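Kellwood Volto 40 Monitor Arm Review: Good Joint, Mediocre Clamp

Posted in Desk Hardware

The Volto 40 is the third gas-spring monitor arm Kellwood has sold under that name, and the first one I would consider for a display heavier than a basic office panel. It replaces the older Volto with a redesigned tilt head, a longer rear section and a different clamp. Two of those changes are improvements.

I have used the arm since October on a solid beech desktop 31 mm thick, carrying a Thevar display that weighs 6 kg without its stand. Before that, the same display was on a Famia dual-spring arm, which I still have and which serves as the comparison throughout.

Assembly

The arm ships in four parts: base, rear section, spring section and head. Tools are included, and the hex keys are decent. The printed instructions put the spring section on before the clamp is fully tightened. Do it the other way around. With the spring section attached, the arm has enough leverage to rotate the base a few degrees while you are under the desk turning the screw, and the rubber pad leaves a mark on oiled wood.

VESA 75 and 100 are both supported. The plate slides onto the head from above and is secured by a single thumbscrew. Holding the display with one hand and turning the screw with the other is manageable at 6 kg. I would want a second person for anything larger.

Tension adjustment

Out of the box the spring was set far too stiff, and the display rose to the top of its travel as soon as I let go. The adjustment screw sits at the upper joint and is reached with the largest hex key. It took a lot of turns to get to neutral. The indicator window beside the screw moves so little over that range that it is of no use for repeating a setting.

Once set, the arm is well behaved. The display stays where it is put over the full 375 mm of vertical travel, apart from a slight upward creep in the top few centimeters. I checked this by marking the bottom edge of the bezel on a strip of tape on the wall and coming back the next morning. At mid-height there was no movement I could measure. Near the top it had risen 2 mm. The Famia arm sagged more than that at every height.

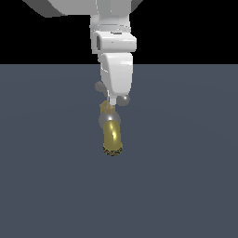 Tilt is a separate friction joint with its own screw, and this is the best part of the product. The old Volto used a plastic washer that wore to a polish within a year, after which the display nodded forward whenever someone typed hard. The new head uses a steel cone in a matching seat. Resistance is even in both directions and has not changed since I set it.

Wobble

Typing produces a small vertical shake at full extension that dies out quickly. With the arm folded to half its reach I can't see it at all. Tapping the corner of the display gives a longer side-to-side motion, most of which comes from the base.

The clamp

The bottom plate of the clamp is narrower than the one on the previous model, and it bears on a small area under the desk. On solid wood this is tolerable. On a hollow-core top I would expect it to crush the lower skin, and Kellwood does not include a reinforcement plate. Yasuo Nomura, who shares the office, fitted his to a particleboard desk with a scrap of 3 mm aluminum under the plate and has had no trouble. The grommet mount avoids the issue if your desk has a hole in a useful place. Mine does not.

The clamp screw also ends in a fixed T-handle that sticks down far enough to meet a raised knee. The Famia uses a folding one.

Cable routing

Two clip-on covers, one under each section. They hold a power lead and one video cable. A thick USB-C cable fits in the rear cover but pops the front one off when the arm is folded, so I left the front cover in the box and used a hook-and-loop strap.

Ratings

Spring and lift: 4.5 out of 5
Tilt head: 5 out of 5
Clamp: 2.5 out of 5
Cable routing: 3 out of 5
Overall: 4 out of 5

Recommended for solid desktops. For hollow-core or glass, look at something with a wider base plate.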